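Four evenings with a box of subtitled comedies

June 20, 2023

I have been waiting for a proper home release of the Fivura comedies since I was a student, and last month the whole lot arrived in one fat cardboard box, and I have barely watched anything else since. Six films on four discs! If you've never come across them, Fivura was the little studio that made cheap, fast, very silly films about people with ordinary jobs, usually shot in whatever building they could borrow. I first saw one on a tape copied from another tape, with the sound sliding out of sync by the last reel, and I loved it anyway.

The set comes from Zoltel, a label I only knew for horror until now. It's limited to 1,863 copies, and mine is number 155, which pleases me more than it should. (I'm not a collector. I just like having a low number.)

I'm going to go through it in the order I watched it, which wasn't the order on the box.

Tuhumury

I started with Tuhumury because it's the famous one, and because it's the one I had on that awful tape. A ferry clerk sells the same cabin to three different families and spends the whole crossing moving them about so they never meet. It runs on doors. Doors opening, doors shutting, somebody in a dressing gown holding a door closed with one foot while signing for a parcel. On tape you could never see who was at the far end of the corridor, so a good third of the jokes went straight past me, and watching it now was like being handed the missing pages. There's a steward in the background of nearly every corridor shot, and he has a whole story going on with a tray of glasses. I had never seen him before. I had seen the film nine or ten times!

The picture is lovely, a bit soft in the night scenes on deck, with the grain left alone. There's one shot near the end where the colour jumps for a second, and then it settles again. I went back and checked it on my partner's screen in case it was my telly. It's the disc, or the print the disc came from. I don't mind at all.

Sound is plain mono and very clear. The ship's horn, which is used for what must be the best running gag in the film, made me spill my tea.

Brasavum

I'd never seen this one in any form. It's the sour one of the bunch, about a greengrocer who gets talked into standing for mayor and then finds he likes it. People who write about Fivura tend to be a bit sniffy about Brasavum, and I can see why, because the middle goes on and on at a town banquet where the speeches are meant to be boring and are. But the first half hour, all set in the shop before opening time, is as good as anything they made. It's nearly wordless. He puts things out, he moves them, he changes his mind, a woman comes in to argue about leeks, he moves everything again. I laughed until my partner came down to see what was wrong.

I'd also say it's the best looking film in the box. Everything in the shop is brown and green and a bit dim, and then you get to the banquet and it's all white tablecloths and hard light, and you feel as uncomfortable as he does. I do wish they'd found a better source for the last reel, where there's a faint line down the right-hand side for several minutes. You stop noticing it.
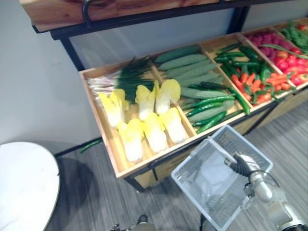
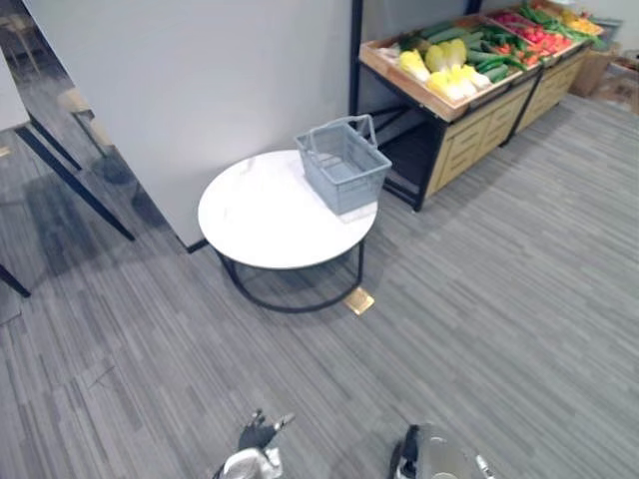

Vegetables on show, and a basket on the round table.

The other disc in that case has the shorts, and I nearly skipped them. Please don't skip them. They were made to go in front of other people's features, none of them is longer than a cup of tea, and one (about a man trying to return a hat) has the fastest talking I've ever heard in a film. I had to watch it twice with the subtitles and once without, just for the rhythm.

About those subtitles

Since I've brought them up. Subtitles on comedies are so hard to get right, and I think it's the thing this set does best. The old tapes had a translation that explained everything. Somebody would make a pun on the word for "herring" and you'd get a long flat sentence telling you roughly what he meant, by which time the actor had left the room. The new ones are short. They find an English joke of about the same size and get out of the way. Sometimes it's a worse joke than the original, I'm told, but it lands when the actor wants it to land, and so you laugh with the people on screen, half a second behind at most.

They're also placed properly. In Tuhumury, where so much goes on low down in the picture (feet, suitcases, a dog), a few lines have been moved to the top so you can see what's happening. I've never seen that done with such care. Whoever sat there and nudged each line up and down, thank you, I noticed.

My only grumble is that the songs aren't translated. There's a song in Brasavum that everyone at the banquet finds hilarious, and I have no idea what it's about. Turnips, possibly.

The extras

There's a book, and it's a real book with a spine. It has an essay on each film, a long piece about how the sets were built, and pages of stills. I loved the bit about props. For the shop in Brasavum they started with real vegetables, which wilted under the lamps by lunchtime, so by the second week they'd swapped half of them for painted ones. Once you know this you start looking for them. There's a cauliflower in the leek argument that I would swear on my life is painted, and I've paused it more often than I'd like to admit. The book also says the budget for one of the shorts went almost entirely on hats.

On the discs you get commentaries for three of the features. The one on Tuhumury is a joy, two people who plainly adore the film and keep interrupting each other to point at the steward with the tray. So I'm not the only one! The Brasavum commentary is drier and has long gaps, though there's a good stretch about how the shop scenes were rehearsed with no dialogue for a fortnight before anybody was given a line. The third I haven't got to yet.

There's also an interview, filmed in April going by what's said in it, which is mostly about money and is far more gripping than that sounds. They made these films with nothing. One was finished on 400 metres of stock left over from an advert. You can tell which scenes, too, because suddenly everyone gets it right in one take and looks terrified.

Menus are simple and quick. I'd have liked a button to play all the shorts in a row, but there isn't one, so you have to go back to the menu each time and listen to the same ten seconds of accordion. I now hum it in the shower.

The ones I haven't mentioned

There are four more features, and I've only watched two of them so far. The hotel one is good fun and falls apart at the end. The railway one starts slowly, and then there's a scene with a signalman and a birthday cake that I won't spoil, and after that it doesn't put a foot wrong. It looks the roughest of the lot, scratched in places and quite dark, and there's a note on screen beforehand saying the only surviving print had been shown 1,120 times in a seaside cinema before anyone thought to look after it. I found that rather moving, all those people laughing at that same strip of film until it was nearly worn through.

The last two are saved for the weekend. One is supposed to be their only real flop, a musical about a dentist, so naturally I can't wait.

If you only want to try one, see if a friend will lend you Tuhumury and watch it with as many people as you can fit in the room. I watched it alone the first night and with five others a few days later, and it was a different film with company, far louder, and we had to wind back twice for lines we'd laughed over. One of the five has since asked to borrow the whole box. I said yes, but only one disc at a time, and not the shorts.

I'll write up the dentist when I've seen him.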